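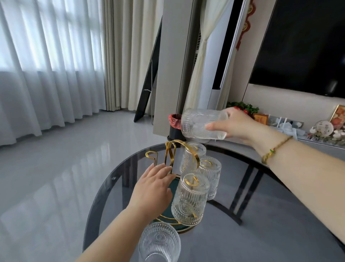

grerow
Moving out of my apartment in October and the only boxes I worry about are the kitchen ones. The move is 361 miles and I got a quote from Plarkden for 2950, packing not included. Full packing is another 300. I own mostly cheap stuff, but there are the ribbed tumblers that go on the gold rack, and I'd like those to arrive in one piece. Is the packing worth paying for, or do I do the glass myself?

lilenier_fan
Do it yourself. Dish boxes, plain newsprint, every glass wrapped on its own and stood upright. Fill the gaps until nothing shifts when you rock the box.

Paewai
I'd pay the 300. If you pack a box and something breaks, most movers won't cover it unless the box itself is crushed. Read that part of the contract before you decide.

lilenier_fan
They pay by weight on the basic coverage anyway. A tumbler weighs nothing, so you'd get pocket change — and you'd wait months for it.

Paewai
Depends on the coverage. I paid extra for full value on my last move and got a check for 4 plates.

oldstairs
Take the glasses off the rack before wrapping. I left wine glasses on a stand once, wrapped the whole thing in a blanket, and lost half of them. Also ribbed glass and newspaper ink is a pain to wash out.

grerow
OK, rack goes in its own box. I asked Plarkden about coverage and they're sending the form tonight. Leaning toward packing the glass myself and letting them do the rest if they'll split the price.

Paewai
Get the split price in writing.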